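**Project report, Drindeck course in home storage, January 2020**

Our group studied how small things get lost in shared rooms. We chose the Vakstead house, where 12 students live, and asked each of them to keep a diary for 2 weeks. Most of the lost objects were smaller than a coin -- keys were lost less than we expected.

Shallow drawers were the part I worked on. My opinion is that they help, but only if similar things do not lie together. In the drawer at the plaid tablecloth, the white pin-back button lies with its clasp up on a purple ring, and a light blue ring is just beside it, so a person who wants one ring must move the button first. The dark bead bracelet has more space at the left. I would give the rings a small dish of their own.
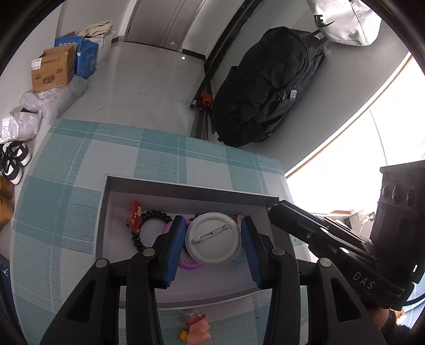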